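Two arm cell, sorting art supplies - cable routing and enclosure questions

slatebench
Posting from the shared workshop. We have a two arm build going on the long bench, pale grey panels on the walls, white top, both arms mounted at the front on a lower ledge. The job is sorting a box of art supplies into a tray. Chalk, pens, small jars, whatever is in the box.

It runs. What it doesn't do is run for long. The wrist camera cable on the right arm snags when the arm reaches across and the camera drops out. I have lost the stream 3 times in one evening. The arm keeps holding whatever it has, but the program stops and I have to home everything.

Controller is the Kulau board, one per arm. Cables are the purple ones from Prendwood, the soft jacket kind. Looking for routing ideas before I start drilling things.

ottoway
How much slack are you leaving at the wrist? If the cable is tight at full reach, the connector takes the pull every time. Make a loop big enough for the worst pose and tie it off at the forearm.

slatebench
Plenty of slack. That's sort of the problem. The loops hang out past the arms on both sides and come back in low, just above the front ledge. When the right arm swings inward the low part catches on the edge of the mounting plate.

ottoway
Then you have too much. Take some out and put a tie at the elbow.

fennel_grid
I'd disagree with the tie at the elbow. I did that on mine and the cable broke inside the jacket right at the tie. It looked fine from the outside and I spent a week blaming the camera. A wide free loop is easier on the wire. Keep the loop and give it something smooth to slide on where it comes down.

ottoway
You had it tied too tight. A strip of hook and loop with a finger of room under it won't hurt anything. Mine has been that way since July.

fennel_grid
Mine was hook and loop.

mudroom_cnc
Could you turn the camera plate around so the connector faces back toward the elbow? Then the cable starts out going the right way and you need less of it.

slatebench
Tried it on paper. The connector would hit the wrist housing when the gripper tilts up. I could print a taller plate but then the camera sees less of the fingertips, and I need the fingertips.

mudroom_cnc
What about a right angle plug?

slatebench
Haven't found one that fits that socket. If anybody has a part number I'll order it tonight.

pell_and_plane
Separate question. Why white walls? I had a white box for a while and hated it. Everything pale disappeared, and the exposure moved whenever the arm came into view. I went to a flat green mat.

slatebench
Sides are there to keep the view the same no matter who is working at the next bench. The top is white because that's what we had. The exposure is locked at 894 in the Moradi driver and it has been steady. Pale items are a fair point. The wrapped chalk is harder than I expected, the pastel colors wash out and the wrapper picks up glare from the shop lights.

pell_and_plane
Take the wrappers off.

slatebench
Then there is chalk dust on the gripper fingers and on the top. We already have pink marks that don't wipe off. Wrappers stay.

fennel_grid
Put a diffuser under the shop light. A sheet of tracing paper will do for a test. Glare on plastic is a lighting problem and you won't fix it in software.

ottoway
Agree with that one.

harrow_lane
Are both arms moving at the same time or taking turns? From your first post I can't tell. If they take turns you could park the idle one way up and back, and that might keep its cable off the ledge.

slatebench
Both at once when the zones don't overlap. Left arm has the tray, right arm works the loose items. There is a shared strip in the middle where only one is allowed in. I set the park height low because I didn't like the arms dropping from high up if the power went. I could raise it.

harrow_lane
Raise it. Put a spring on it if you're worried about the drop. The Flirkholm build notes have a counterbalance for arms that size.

mudroom_cnc
Those notes are for the older bracket, check the hole spacing first. I had to redrill.

slatebench
Will measure. So the list for now is tracing paper, higher park, and a smooth edge guard on the right mounting plate. I'll leave the loop free and see who was right about the tie. Last run logged 2286 moves before I shut it down, with the camera errors in there. I'll run another 800 after the changes and post the dropout count.

ottoway
Post a photo too. Hard to judge a cable from a paragraph.

slatebench
Took one with the right arm down by the chalk, loops as they are now, nothing changed yet.

Related threads
Kulau board: second arm not found after restart
Best jacket for moving cable, silicone or PVC
Moradi driver and locked exposure
Flirkholm counterbalance, which spring
Cleaning marks off a white bench top
Prendwood cable lengths, what did you order

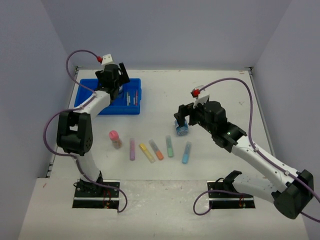
Both arms at the bench, right gripper on the blue container, camera cables still in free loops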